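## 4. Opening a new matter in Vidal

This section is for fee earners and secretaries who open files for the firm. You need a Surnel account with the role "Matter opener". If you see only the button **Search** on your start screen, you don't have this role yet, and you should write to Florencio Barroso in the Niltby office before you continue. 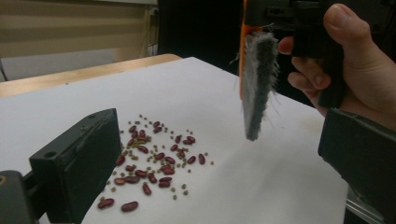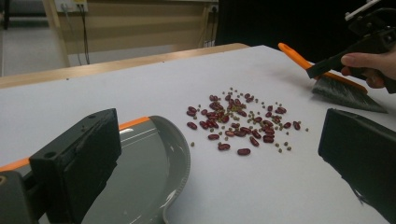
*Reading time: 4 minutes*

### 4.1 Before you start

Please have ready:

- the full legal name of the client, as it is written in the company register or the passport
- the names of all opposing parties, also the ones who are not yet represented
- the signed engagement letter as a PDF file
- the name of the partner who will supervise the matter

A matter can't be saved as a draft before step 5. If you leave the screen earlier, the entries are lost.

### 4.2 Create the matter

1. Log in to Vidal and choose **Matters > New**.
2. In the field **Client**, type the first letters of the name and wait for the list. Select the client from the list if it is there.
3. If the client is not in the list, press **Add client** and fill in the form. Fields with a star are obligatory.
4. Choose the practice area. For mixed matters (for example, a lease dispute inside a company sale) choose the area of the supervising partner.
5. Write a short title of maximum 80 characters. Don't put the name of a private person in the title of a family or employment matter.
6. Press **Save and check**. The conflict check begins by itself.

> **Note:** The matter number is given by the system and can't be chosen. Old matters which came from Stondodura keep their former number with the letter S in front, such as S868.

### 4.3 Read the result of the conflict check

7. Wait until the bar at the top of the screen changes its colour.
 - **Green:** no match was found. Go to step 10.
 - **Yellow:** one or more names are similar. Go to step 8.
 - **Red:** the same name is a party in another matter. Stop and go to 4.4.
8. Open each similar name and compare the address and the registration number.
9. Mark every name as **Different person** or **Same person**, and write one sentence with your reason. The sentence stays in the record and may be read later by an auditor.
10. Upload the engagement letter and press **Send to partner**.

> **Caution:** Do not record time on the matter until the partner has approved it. Time recorded earlier can't be moved to the invoice afterwards.

### 4.4 If the bar is red

Don't contact the client and don't open the other matter, even when your rights allow it. Press **Refer**. The form goes to the conflicts desk, and you will receive an answer within 4 working hours.

When the desk asks for an information barrier, the matter is locked for everybody except the persons in the access list. The list can hold 12 names. For a bigger team, please ask the desk to make a second list.

### 4.5 Correcting a mistake

The title and the practice area can be changed under **Matters > Edit** until the first invoice. The client can't be changed. In this case close the matter with the reason **Opened in error** and begin again from step 1.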